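The Planner at Night

4 min read
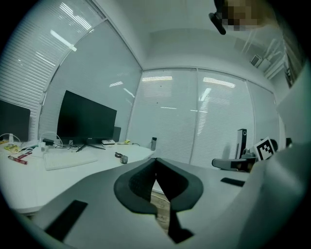 Veronika Fekete had changed the planner 14 times since April, and it still did not trust her. She felt this was the right word, although Tamás Kozma laughed at it. The software found a path to the goal, checked it, and then refused it at the last step, as if it remembered something bad. She read the log again, line 2,932, the same refusal. Then she looked across the office, at the board with its checkered pattern standing near the gripper, and thought that perhaps the planner was right to be afraid.

"When did you last calibrate?" she asked.

"In the morning," said Tamás. "Before I moved the board. Only a little."

"How much is a little?"

He showed her with two fingers — more than 3 centimeters.

She did not shout. She typed the calibration command and waited, listening to the fan of her computer. The new numbers came slowly. She opened the planner and deleted her last change, then the one before it.

"You are throwing away your work," Tamás said.

"I am saying sorry," said Veronika, and pressed Enter.

Share (40) · 3 comments

We use cookies to improve your reading. Accept | Settings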